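Home | Teams | Schedule | Gallery | Contact

Ivwood Robotics Club - Coffee Challenge gallery

Last updated 09/02/2019

I'll say up front that I voted against this project. Most of the club wanted to teach a two-armed robot to make coffee, and I wanted to fix our line follower, which still can't follow a line. Coffee won. Éabha Kinsella wrote the plan, and it says we'll have a full cup, start to finish, by March. I have my doubts.

The plan has 17 steps. A person does it in maybe four without thinking. Finding the machine is step 2, and we spent a whole meeting arguing over how wide the fingers should be on the way in. 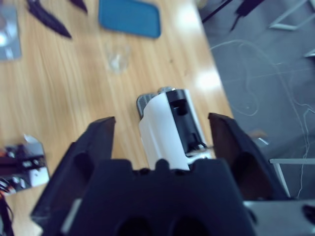
Fingers wide open, a small white appliance between them. The glass is behind it on the table.

Delyth Parri keeps telling me the machine is the easy part since it stays put. Fine, but it also has a lid, a lever and a spot where the glass has to go, and each one is a separate chance to mess up. My own bet is on the glass. 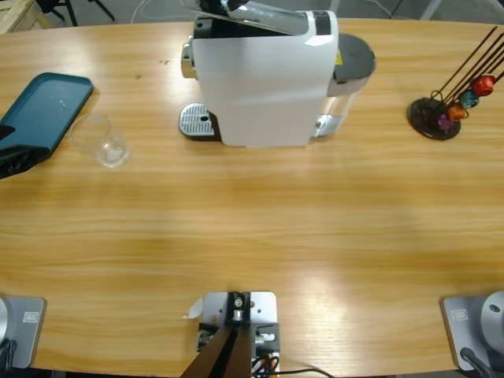 Ayman Bouazza wants the whole thing run with no one touching the table, and on that we agree. If you nudge the cup over "just this once," then you made the coffee. We've seen teams at the Lerkent meet get applause for less, and I'd like us to be stricter than that.

Then there are the capsules. They're small and they're round, and I'm told that's a good thing.

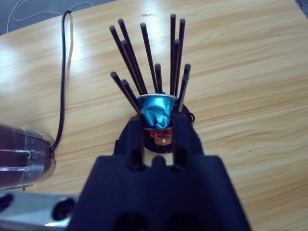
Turquoise foil top, held upright between the fingers at the holder. I'll admit it looks neat.

Comments

Kerstin B.: You said the same about the sorting project and we placed 7th!

Ilze Jaunzems: Does it do decaf?

Delyth P.: Still waiting for you to put money on the glass.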